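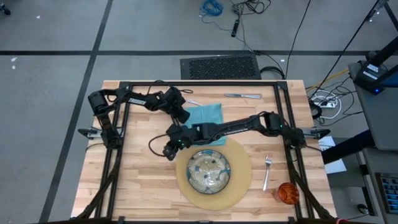 4. What the napkin does to everything else

I came into this part of the study thinking I'd be writing mostly about forks. Forks are where people get fierce, and I had a folder of notes from the Guvivton interviews full of grandmothers and left sides and right sides. But when I sat down with the material in October and started sorting it by piece, the napkin pile just kept growing, and the fork pile turned out to be mostly people telling me the same rule and then not following it at dinner. So this section is about cloth. I'll get back to the forks in 4.3, I promise.

A quick reminder of how I'm using my words, for anyone who skipped Section 2 (I would have). A "setting" is everything put down for one eater. A "piece" is any single thing in it: mat, plate or bowl, napkin, glass, knife, fork, spoon. A "finished" setting is one the person laying it has walked away from, whether or not I'd call it finished myself. And "the anchor" is the piece the others get lined up against. I borrowed that last one from Vratislav Šimek, who used it in our first planning talk to mean the plate and only the plate, and who still thinks I've stretched it past usefulness. He may be right! I kept it anyway.

4.1 Under, beside, or on top

Ask people where the napkin goes and you get a quick answer: left of the plate, under the fork. Six of the seven households in the Guvivton group said it pretty much in those words. Watch the same people lay a table on a regular evening and the napkin ends up all over the place. It goes on the plate in a heap. It goes under the edge of the mat. In the Yorath house it went on the chair, and when I asked, the teenager who'd put it there told me that's where laps are (I had no follow-up question).

The one I want to spend time on is the napkin that sits partly under the placemat. It doesn't show up in any of the etiquette sources I went through for Section 1, and I'd missed it completely in my first pass over the notes. I was coding it as "beside," since a good part of the cloth is out in the open. The layout in Figure 2 is what made me go back and recode. The teal napkin lies flat near the middle of the table and the round tan mat overlaps its lower end, with the patterned dish on the left-center part of the mat. The napkin isn't beside the plate in any sense an etiquette book would accept. It's beyond it, up toward the far edge, and the mat has hold of it.

Once I had a code for that, I found it all through the home notes. The Endleys do it on windy evenings on their porch, on purpose, and have a good reason: the mat and the dish keep the cloth from taking off. But they also do it indoors in winter, when nothing is going to take off, and Mrs. Endley was a bit surprised when I mentioned it. She thought about it and said it looked tidier to her that way, like a bed with the sheet tucked in. I like that a lot. It also tells us something useful about order, because you can't easily get a mat over a napkin unless the napkin is already down or you're willing to lift a dish. A finished setting keeps a little record of how it was made, and overlaps are the best part of that record. I want to be careful, though. An overlap tells me which piece is on top right now. It doesn't tell me that the pieces were laid once each in a neat sequence. People lift a plate, fuss, slide something under, and put the plate back down, and I've seen that happen at least once in every house I visited.

4.2 Cloth is big and it covers things

The second thing about napkins is so plain that I'm a little embarrassed to give it its own heading. Flatware stays the size it is. A fork takes up a fork's worth of table wherever you put it. A cloth napkin can be a thin strip or a broad square, depending on how it's folded and how it's held, and on its way to the table it's usually at its biggest and least obedient. While it's being spread it covers whatever is in its way.

I started marking this in the notes as "covering," and I now think it explains a lot of the small rearranging that I'd been writing off as fidgeting. Someone lays out the spoon and the knife, then shakes out the napkin, and the cloth comes down across a handle. Now they have a choice. They can pull the spoon out from under, lift the cloth and try again, or leave it. Hamisi Wanyama, who did the Yorath visits with me and took far better notes than I did, split these into "fixers" and "leavers" and then found that most people were both, depending on which end was covered. If the bowl of the spoon had vanished, they fixed it. If only the handle was under, they often left it, and a few of them seemed perfectly pleased with it.

Figure 3 is a good case of the handle kind. The napkin is stretched at the far edge of the table with a folded band along the top, and its lower part hangs over the tabletop in a rounded shape. The spoon lies diagonally, its bowl out in the open at the lower right and its handle running up under the cloth. The knife, off to the right, is clear of it.

Figure 3. Teal napkin held out at the far edge of the table, with a spoon partly covered and a knife to the right. 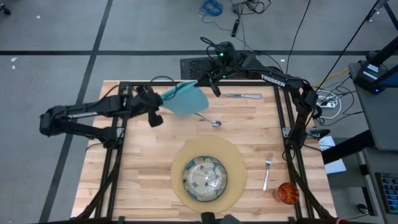

So whether a piece counts as "placed" gets slippery. Is a spoon placed if you can see only part of it? My first coding sheet said yes, if I could tell where it was. Hamisi's said no, if an eater would have to move something to pick it up. We argued this one over a long lunch, with actual spoons, and settled on his version for finished settings and mine for anything in progress. If you're comparing our numbers with the pilot report (the one dated 06/08/2020), please note that the pilot used my version all the way through and will make people look neater than they are.

Covering also matters for what comes next. A napkin that's down and flat becomes a surface, and people treat it as one. They'll square a fork to its edge. They'll set a glass well away from it, as though the cloth had a little fence around it. In the Skoltine apartments, where the tables are small and shared, two of the residents told me they put the napkin down first for exactly that purpose: it claims the spot. Everything after that gets measured from the cloth, and by my stretched definition the napkin is the anchor, even after a plate four times as heavy has shown up. Vratislav's objection is that the plate takes over the minute it lands. I think it does for visitors and doesn't for the person who laid the table, and I can't prove it with the notes we have.

4.3 Forks, as promised

The household rule is fork on the left. It's the rule people recite fastest, and it's the one they're most relaxed about breaking. Go back to Figure 2 for a minute: the fork is to the right of the mat, nearly vertical, tines pointing away, and the amber-orange glass stands close to the lower end of its handle. The knife is nowhere near either of them. It's up at the far side of the table, lying almost flat across, handle to the right. By the book that's a mess. But I showed layouts like it to people in three of the homes and asked what they'd change, and the fork was almost never the first thing they went for. They wanted the knife brought in. After that they wanted the glass moved up, past the tines, so that a sleeve wouldn't catch it. Then some of them got to the fork, and some of them said it was fine there, they're right-handed, and what was for dinner?

I find that ranking really interesting! It suggests that what bothers people is distance first and reach second, with side a long way behind. A fork on the wrong side is still with its plate. A knife at the far edge has come loose from the setting altogether, and more than one person asked me if it was supposed to belong to somebody sitting across. Mr. Yorath called it "the other guy's knife" and went on calling it that for the rest of the visit.

The angle matters too, though less than I'd expected. Nearly vertical was good enough for everybody. A spoon lying diagonally got a mixed reception, with a few people reading it as "not done yet" and others as "casual." Cloth seemed to tip the balance here. When the napkin was flat and straight, a crooked spoon looked like a mistake and got nudged. When the napkin was itself still loose, nobody I talked to cared what the spoon was doing. They'd get to it after the cloth was down, they said, and from what Hamisi and I saw in the kitchens that's generally what they did.

One gap I should own up to is paper. Four of the Endley visits used paper napkins, and I've left them out of everything above. Paper slides, it doesn't drape over a handle in the same way, and it seems to go down last in a stack on the corner of the table, where each eater takes one. I don't know yet if that makes it a piece of the setting at all. The codes for it are in the appendix, under "other," along with the toothpicks.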